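Notebook > Housing > Jeltlow House

Workshop notebook, Thursday, November

Shared meters, Jeltlow House hostel. Started on the east stairwell at 7 in the morning, before people left for work.
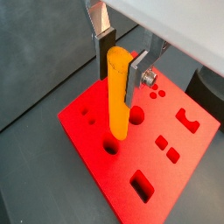
Kane Wihongi wrote back overnight that the outages on the third floor follow the hot plates, and that we should stop blaming the rain. I think he's right. The breaker on that riser opened at supper time again, and the log has it at 183 on one leg and close to nothing on the other. Whoever split the rooms put all the new sockets on the same leg.

Meter 344 still reads 983, same as last visit, though the room is lived in. Either it's bypassed or it's dead. Marked it for swapping and told the tenant there's no back charge – she asked twice.

Jelínek wants the riser plan before the Kerkthorpe people come round. I only have the old one, with the laundry still on it.

To do: move four rooms to the other leg, new labels, ask Prerine about the stair lights. Landing two is dark from the door up.

Tags: wiring, hostels, tenants

Contact the workshop | © Kerkthorpe Housing Workshop | Back to top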